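Häufige Fragen zum Verkaufen von Kleinkram

September, von Mundora

Immer wieder landen dieselben Fragen in meinem Postfach, also habe ich sie mal gesammelt. Ich verkaufe seit Jahren gebrauchte Kleinigkeiten über Nenard (Spielsachen, Geschirr, Schreibwaren, alles, was in ein kleines Paket passt) und schreibe hier auf, wie ich es mache. Wer es anders macht und damit gut fährt: bitte einfach so weitermachen!

Lohnt sich das überhaupt bei so kleinen Beträgen?

Kommt drauf an, was ihr unter lohnen versteht. In der Nenard-Übersicht stehen bei mir inzwischen 819 verkaufte Artikel, und reich bin ich davon wirklich nicht geworden. Aber der Keller ist leerer, und im letzten Jahr war die Urlaubskasse ganz ordentlich gefüllt. Unter 2 Euro stelle ich nichts mehr einzeln ein, das wandert dann in ein Set oder in die Verschenkkiste vor dem Haus.

Wo packst du eigentlich alles?

Im Wohnzimmer. Ein eigenes Zimmer dafür hätte ich auch gern, aber man braucht es nicht. Eine glatte Fläche, die man schnell abwischen kann, gutes Licht und das Klebeband in Reichweite, damit komme ich prima aus. Ich packe am liebsten abends ab acht alles in einem Rutsch, dann steht am nächsten Morgen der Stapel an der Tür und ich muss nur noch zur Abgabestelle. 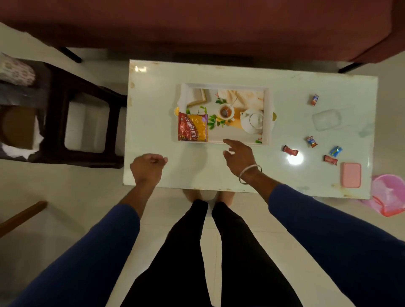 Am weißen Tisch, Flecken inklusive.

Wie beschreibe ich Gebrauchsspuren?

So deutlich, dass sich hinterher keiner wundert. Ich schreibe Kratzer, Verfärbungen und fehlende Teile gleich in den ersten Satz und mache davon ein extra Foto bei Tageslicht. Floskeln wie „dem Alter entsprechend“ lasse ich weg, darunter versteht nämlich jeder etwas anderes. Bei Spielzeug schreibe ich außerdem dazu, ob es im Kinderzimmer oder im Sandkasten unterwegs war (Sand findet man noch nach Jahren, glaubt mir).

Und wenn ich gar nicht weiß, was das Ding wert ist?

Dann suche ich bei Nenard nach bereits verkauften Stücken, die Angebotspreise sagen wenig. Finde ich nichts, fange ich etwas höher an und gehe nach zwei Wochen runter. Einmal habe ich eine alte Trinkflasche von Sosport für einen Spottpreis weggegeben und am selben Tag noch sechs Nachrichten dazu bekommen. Die war wohl ein Sammlerstück! Ärgert mich bis heute ein bisschen.

Muss Verpackungsmaterial neu sein?

Nein, um Himmels willen. Ich hebe alles auf, was bei uns ankommt: Kartons, Packpapier, Luftpolsterfolie, sogar die Papierschnipsel. Wichtig ist mir nur, dass es sauber ist und nicht nach Rauch oder Keller riecht. Alte Adressaufkleber ziehe ich ab oder überklebe sie komplett, auch die Strichcodes, weil das Paket sonst mit etwas Pech auf Rundreise geht.
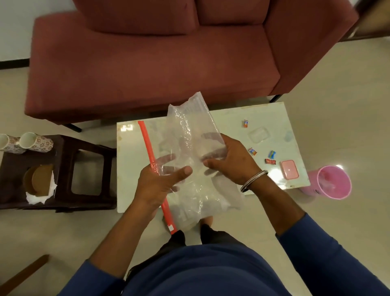 Wer wenig Platz hat, legt sich eine Obergrenze fest. Bei mir ist es eine Schublade für Folie und ein Regalbrett für Kartons, und wenn das voll ist, kommt der Rest ins Altpapier oder in die gelbe Tonne. Früher hatte ich einen ganzen Schrank voll und habe trotzdem nie den passenden Karton gefunden.

Welche Versandart nimmst du?

Die günstigste mit Sendungsnummer. Ohne Nummer verschicke ich nur noch an Leute, die das ausdrücklich möchten. Ich wiege alles auf der Küchenwaage, und zwar fertig verpackt! Ein leerer Karton aus meinem Regal wiegt schon 135 Gramm, und genau damit bin ich anfangs mehrmals über die Gewichtsgrenze gerutscht und durfte nachzahlen.

Wie gehe ich mit Dosen, Schachteln und anderem Kleinzeug um?

Öffnen, reinschauen, zumachen. Klingt albern, aber ich habe schon einen Ohrring mitverschickt, den die Käuferin zum Glück zurückgeschickt hat. Deckel, die leicht aufspringen, sichere ich mit einem Streifen Papier und einem Gummiband. Klebeband direkt auf Kunststoff lasse ich bleiben, das hinterlässt gern Reste.

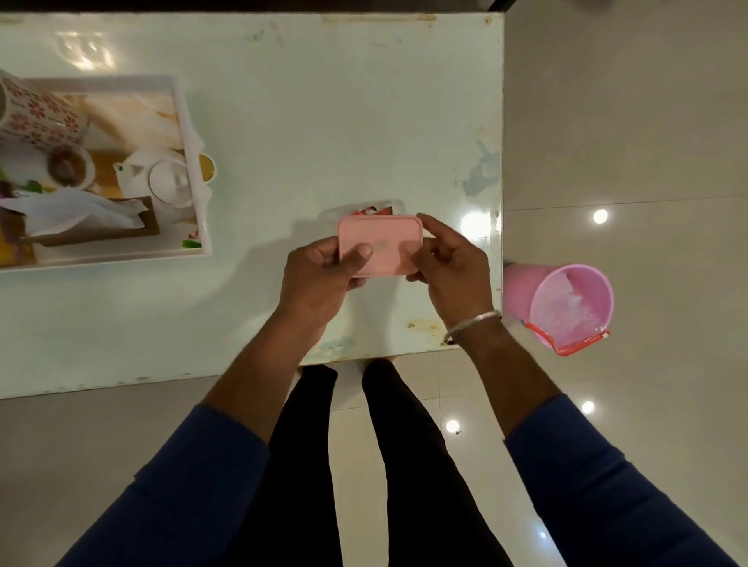 Kleine Behälter verkaufe ich übrigens am liebsten im Set nach Farben. Einzeln liegen sie ewig, zusammen sind sie oft in ein paar Tagen weg. Bei Sachen, die mit Lebensmitteln in Berührung kommen, wasche ich vorher alles und lasse es über Nacht offen trocknen.

Was machst du, wenn jemand reklamiert?

Erst mal einen Tee. Dann bitte ich freundlich um ein Foto und biete meistens eine Teilerstattung an. Bei Beträgen unter sechs Euro diskutiere ich nicht, da ist mir meine Laune mehr wert. Richtig Streit hatte ich bisher nur einmal, wegen einer Kaffeekanne von Sandoval, und da hatte ich den Sprung im Griff selbst übersehen.

Darf ich dir auch eine Frage schicken?

Klar, gern über das Formular. Ich antworte manchmal erst nach einer Weile, vor allem in den Ferien, aber ich lese alles.

Ähnliche Beiträge
Kinderkleidung sortieren, bevor der Winter kommt
Flohmarkt oder online?
Fotos bei Tageslicht, meine Fensterbank-Methode
Die Verschenkkiste vor dem Haus
Geschirr bruchsicher verschicken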